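A Morning Under Grondarberg: The Carmont Marble Quarry Opens Its Gates

5 min read

Once a year, in January, when the tourists have gone home and the roads have not been plowed, the Carmont quarry holds an open day. I have been meaning to go for years. I have also been meaning to learn Italian and fix the gutter, so my wife was surprised when I set the alarm.

The quarry sits on the north side of Grondarberg, up a road with more bends than it needs. You park in Stestville, next to the feed store, and a bus with one working heater takes you the rest of the way. The heater is at the front. I was not.

Our guide was Marcela Pešek, a small woman with a very large voice, which she said came from twenty winters of talking over saws. She gave us hard hats and told us not to lick anything. A man in our group laughed. She did not.

What they cut at Carmont is black stone, and you would not know it from looking at the walls. Rough from the hill it's the color of an old sidewalk. Then Marcela threw a cup of water at it and it went dark as a piano, and we all made the noise people make at fireworks. She threw water at several more walls. I think she would have done it all day.
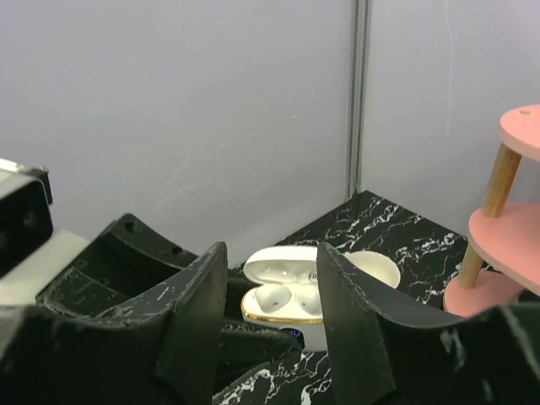 Black marble has been the fashionable thing in kitchens for a while now, and everyone in the showroom had an opinion about that. Half the visitors had come up the mountain for no other reason than to settle an argument about a countertop. I will say that the polished stuff is handsome, and that it makes whatever you leave on it look like it costs more. A white earbud case with its lid up looks like jewelry on a black marble surface, and I have never thought that about earbuds before. On our counter at home, which is yellow, it would look like something the dog brought in. The trouble, Marcela said, is lemon juice. Also vinegar, wine, tomatoes and most of what a person does in a kitchen. Her own counters are steel.

After the showroom came the saw shed. The big wire saw goes through a block the size of a delivery van at a pace that makes you reconsider your own impatience. We watched it for 8 minutes and I could not swear that it moved. There is a railing to lean on, and a great deal of gray slurry, and a sign asking you not to lean on the railing. 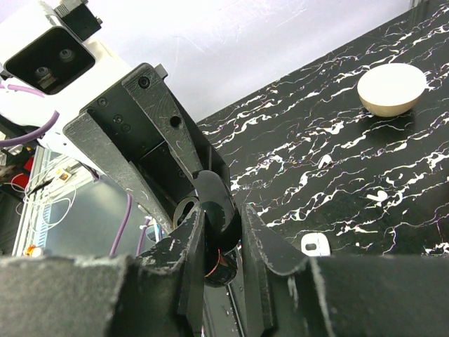
Past the saws is the polishing line, run by Melquiades Pacheco, who came to Carmont to fill in for a month and has since outlasted two owners. He goes through his grits like a man saying the rosary. The last one on the chart is 3,000, and he let us run a hand over slabs done at 2,000 and 3,000 and asked which was which. Everyone got it wrong. He seemed to find this as satisfying as we found it embarrassing, and I suspect it's the best part of his January.

He also told us about Yusuf, which I took for a coworker until he pointed at it. Yusuf is a block. It came out of the hill with a white vein running through it corner to corner, and no buyer has ever wanted it, so it stands by the door of the shed and people hang their coats on it. 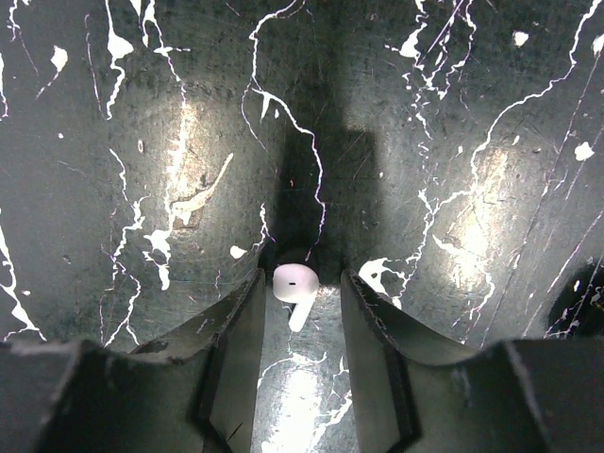
Lunch was bean soup in the old drill house, served in bowls that were, disappointingly, plastic. There was a gift shop. There is always a gift shop. I looked at a black marble rolling pin, which weighed as much as a small child, and a set of coasters that came with a printed warning about putting drinks on them. I bought the coasters.

The bus back leaves at 2, or when the driver has finished his soup. Bring gloves, wear boots you don't love, and get a seat at the front.

3 comments

gutterball: We have had black marble in the kitchen since we moved in. The lemon thing is true. There is a perfect ring by the sink that I cover with a plant.

Dorrie M.: Was the tunnel open this year? They wouldn't let us in last time on account of ice.

stonecold: Yusuf is the best looking block they have and I'll say so to anybody.

Related

Stestville in the Off Season: Two Diners and a Feed Store
The Salt Works Tour, Reviewed by Someone Who Was Thirsty
Is a Clock Museum Worth the Hour?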